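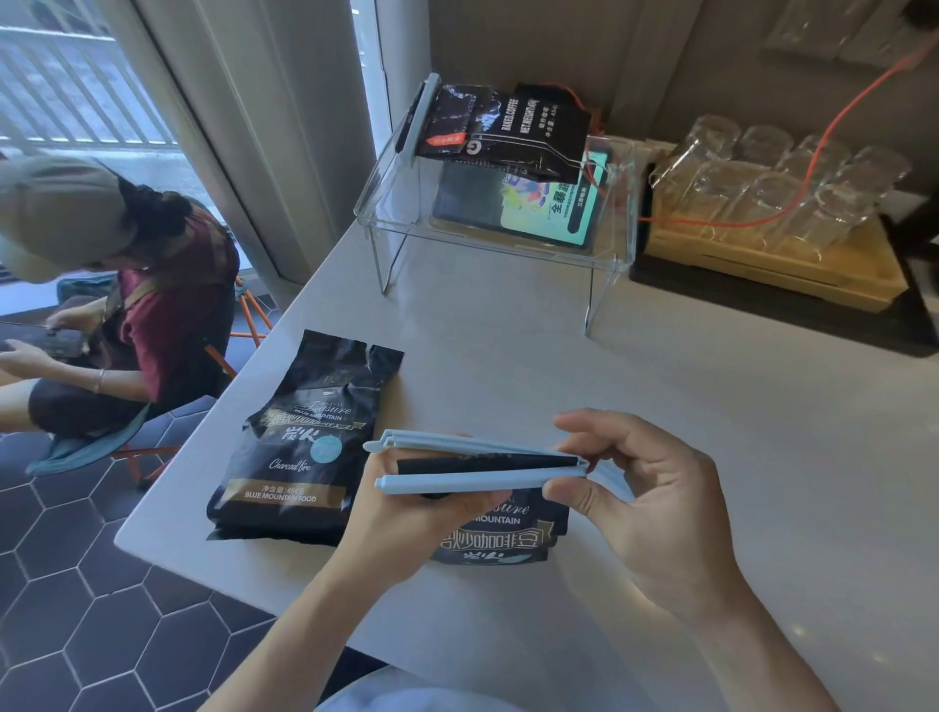

A bag clip and the top of a coffee bag.

Planting a bare-root hedge

Guidance for householders and plot holders
Dritcombe Gardens Advisory Service
Last reviewed 4 May 2021

Bare-root hedging plants are lifted from the nursery field while dormant and sold without a pot. They cost considerably less than container-grown plants and usually establish well. They must, however, be planted during the dormant season, between late autumn and early spring, and the roots must never be allowed to dry out. This page covers deciduous hedging such as hawthorn, hornbeam, field maple and beech. Conifers and box are dealt with separately.

Before you order

Confirm the position of the boundary and of any buried pipes or cables. A hedge should be set far enough inside the boundary to be cut from your own side, and a metre is a sensible minimum for most species. Where the hedge will run beside a public footpath or a road junction, ask the council whether any height limit applies.

Measure the full run and deduct the width of gates. For a single row, allow three or four plants to the metre. For a double row, which gives a thicker base, allow five to the metre in total, with the rows set 40 cm apart and the plants staggered. A double row of 12 metres therefore needs sixty plants. Order a few more and grow them on in a spare corner to fill any gaps.

Plants 40 to 60 cm tall are suitable for most gardens. Taller plants are more expensive, suffer more in wind and often need staking.

Preparing the ground

Begin in September if possible. Mark the line with string and canes, then clear a strip 1 metre wide of all grass and perennial weeds. Couch grass and bindweed should be forked out by hand, as a rotary cultivator will chop the roots and spread them.

Dig the strip to one spade's depth and break up the base with a fork. On heavy clay, do this while the soil is still workable and leave the surface rough until planting. Well-rotted compost may be mixed in where the soil is poor or sandy. Fertiliser is not needed at this stage.

Land that lies wet in winter should be drained, or the plants set along a low ridge. The demonstration hedge at Basthorpe, where 2,872 plants were set along 812 metres, was planted on a ridge for this reason. Yasuo Tanabe, who supervised the work, recommends building the ridge at least four weeks ahead so that it has time to settle.

When the plants arrive

Open the bundles on the day of delivery and check that the roots are moist. If planting must wait, dig a shallow trench in a sheltered place, lay the plants in at an angle and cover the roots with damp soil. This is known as heeling in, and the plants may be left so for several weeks. If the ground is frozen, keep them wrapped in an unheated shed.

Planting

1. Choose a still, dull day. Do not plant into frozen or waterlogged soil.
2. Stand the roots in a bucket of water for 2 hours.
3. Trim off broken roots with clean secateurs.
4. Open a hole or slit large enough to take the roots without bending them.
5. Set the plant so that the old soil mark on the stem is level with the surface. Planting too deeply is a common cause of failure.
6. Return the soil, shaking the plant gently to work it between the roots, and firm with the heel of the boot.
7. Water the whole row thoroughly, even if rain is expected.

Keep waiting plants in a bag until each is needed - a few minutes in a drying wind can kill the fine roots.

Cutting back and protection

Hawthorn and blackthorn should be cut back by half after planting to encourage branching from the base. Beech and hornbeam require only light tipping of the longest shoots. Fit spiral guards where rabbits are present and check them after gales.

The first two summers

Keep the strip free of weeds and grass. A layer of bark mulch 7 cm deep will help, provided it is kept clear of the stems. In dry spells, water generously once a week. Plants loosened by frost should be firmed in again, and any that fail should be replaced the following winter.

Further help

Natsumi Mizuno answers written enquiries about hedges at the Dritcombe office. Please give the length of the run, the type of soil and the direction the site faces. Residents of Serstead should apply to their own parish office.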